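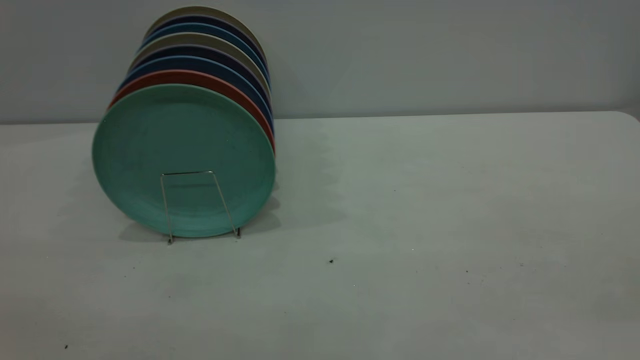

Sole separating on Landine mid-top, glue or stitch?

Posted by tillness_fan
I have a pair of Landine mid-tops with a bonded rubber cupsole and a suede and mesh upper. The outsole has come away at the left toe for up to 5 cm. There is no stitching on that part. Does contact adhesive hold here, or does it need a sidewall stitch? The shop in Tillness only offers a full resole, and I would like to avoid that on a shoe I wear twice a week.

Lerklow
Contact adhesive is fine if the old glue comes off first. Scrape it back, roughen both faces with 120 grit and wipe with acetone – keep it off the suede, as it lifts the dye. Apply two thin coats, leave the second for 25 minutes until it no longer strings, then press the parts together. You get one attempt at lining it up. Clamp overnight with a shoe tree inside. A stitch only helps if the sidewall is thick enough to take a groove, and on most bonded cupsoles it isn't.

pellegrini_2285
superglue, did mine in February and still ok

Lerklow
Superglue sets brittle and the toe is where the shoe bends most. It may hold on a pair that is hardly worn. If it has already been used, sand it off completely before trying anything else – contact adhesive won't key to it.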